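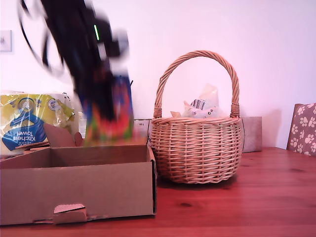 Figure 1. Arm in motion with a printed package in the gripper, just above an open cardboard box. Note the blur on the arm and on the package.

Unit 3: Timing Between Camera and Controller
Course handout, revised Oct 25, 2026

Reading before lab: the Sokden driver notes, sections on clocks and buffers. Bring your Unit 2 code. You will change it, so keep a copy.

1. Where we left off

In Unit 2 the perception node took one image, found the objects, and sent a list of poses to the planner. The arm was parked while the image was taken. In this unit the arm moves while images keep coming in, and the planner has to decide which of them it can trust.

Look at Figure 1 again. The table, the box and the basket are sharp. The arm is a streak. One image can be good enough to locate the box and useless for measuring how the package sits in the gripper. A single quality score for the whole image hides this, so we score each region separately.

2. Two clocks

The camera stamps each image with its own clock. The controller stamps joint angles with a different one. Kunier, the message layer used in the lab, adds a third stamp when a message arrives. Do not use the arrival stamp for geometry. It includes transport delay, and the delay changes with load.

To place the gripper in an image:

Take the camera stamp at the middle of the exposure.
Convert it to controller time with the offset from the sync routine.
Look up the two joint readings on either side of that time.
Interpolate the joint angles, then run forward kinematics.
Project the result into the image with the camera calibration.

Interpolate the angles first. Interpolating the gripper position in a straight line gives the wrong path when several joints turn at once, and the error grows with the gap between readings.

If there is no reading after the image time, wait for one. Do not extrapolate in this lab. The wait limit is set in the config file, and when it runs out the image is dropped and logged.

3. Estimating blur

You already know the joint velocities, so you can predict blur without looking at the pixels. Project a point on the gripper at the start of the exposure and again at the end. The distance between the two projections is the blur length in pixels for that point.

blur = distance(project(p, t_start), project(p, t_end))

Compute this for the fingertips and for the elbow. They will often differ a lot. With a fixed camera, a still object has a blur length of zero.

Rules for the Chidiac perception node:

Fingertip blur over 3 pixels: do not update the grasp pose. Keep the last good one and mark it stale.
Fingertip blur of 3 pixels or less: update as usual.
Static regions: update at any arm speed, but mask out the arm first.

The mask comes from the arm model at the image time, widened by the blur length. A mask that is too thin leaves a smear of arm pixels, and the detector may report the smear as an object.

4. Soft and shiny packaging

Clear plastic wrap catches light, and depth readings on it are often missing or wrong. Crumpled packaging has no fixed shape to match against. For these items the planner uses the outline from the color image and takes the height from the nearest valid depth points. Expect a poor estimate and plan a slower approach.

Upright flaps on a box are obstacles. Add them to the collision model as thin plates. If you model the box as a plain block up to the rim, the planner will happily send the wrist through a flap.

5. Lab work

The recorded log has 2,901 images with matching joint data. Replay it in Flukon at normal speed.

a. Write the time lookup from section 2. Check it against image 578, where the arm is moving.
b. Plot fingertip blur against time for the whole log. Mark the images your rule rejects.
c. Shift the clock offset by a few milliseconds each way and overlay the projected gripper on the images. Describe what changes during fast motion and what changes when the arm is still.
d. Run the detector with and without the widened mask. Save the false detections from each run.

Hand in the code, the plot from part b, and no more than 2 pages of text. Put units on both axes. Late work follows the policy in the syllabus.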